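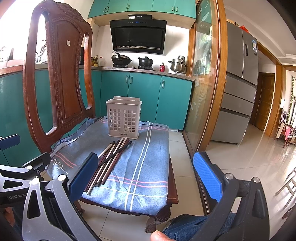
Fig. 1. Carved chair back, with a low table and a blue plaid cloth behind it.

Reading Comics as Literature
Handout 5: How a shared universe keeps its time
Instructor: Yiran Qian

Before the class, please read the first two chapters of the course reader and the three short stories from the Drorkisen collection. If you have only time for one story, take the second, "The Lamp at Cloutier". We will spend most of the session on it.

1. The problem

A superhero series can run for many decades. The hero was thirty years old in the first issue, and he is still thirty, or maybe thirty-two. His city has mobile phones now. His best friend fought in a war which the friend is today much too young for. Readers accept this, but only up to a point, and the work of this handout is to find where is that point.

We call this the floating timeline. The present of the story moves together with the present of the reader, and the past of the hero is pulled behind it like a boat on a rope. Some events keep a fixed distance from "now" (the origin, the first meeting with the main enemy). Other events fall out quietly and are not mentioned again.

2. Three words to keep apart

Retcon: a later story changes what an earlier story told us. It can add (there was a second brother all the time), or it can remove (the wedding did not happen). Students often use the word for any surprise. Please be more strict. If the earlier text is not contradicted or filled in, it is only a surprise.

Reboot: the publisher starts the series again, often with a new number one. The characters do not remember the old series, but the reader does.

Crossover: characters from two or more titles meet in one story. It sounds simple, but the calendar of both titles must agree, and usually it does not.

3. Case: Vomotine

The heroine Vomotine appears first as a minor villain, a chemist who sells stolen formulas. In issue 14 she saves the hero, and the letters page is full of her. When she received her own title, the writer Ojārs Pētersons had to explain the thefts. His solution was the "Weltness" story: the formulas were hers from the beginning, and the company Weltness took them from her. So every old theft becomes a return.

Look at how little he changes on the page. No old panel is redrawn. The dialogue is quoted word for word, and only the captions are new. In the year 2000 the title was rebooted and this explanation was dropped, but it came back 88 issues later as a dream, and then as a fact. I would like you to notice the order - first dream, then fact. It is a very common way to bring old material back without asking the reader to agree at once.

4. The reader as an archive

Long series depend on readers who remember. The editor's footnote ("see our last issue!") was for many years the tool for this. It helps the new reader, sells the back issue, and tells the old reader that his memory has value. When footnotes disappear, the same work goes to reading guides and fan lists. The fan list for Vomotine has 1229 entries, and they do not all agree with each other.

5. Questions for the discussion

Does the Weltness story repair the character or replace her?
Can a story be good if it needs a footnote to be understood? Bring one page which supports your opinion.
In "The Lamp at Cloutier", which events have a fixed distance from the present?

Written work: two pages on one retcon of your choice, to be handed in by 30 Jun 2018. Give the issue number for each quotation. Scans of single panels are allowed, full pages are not.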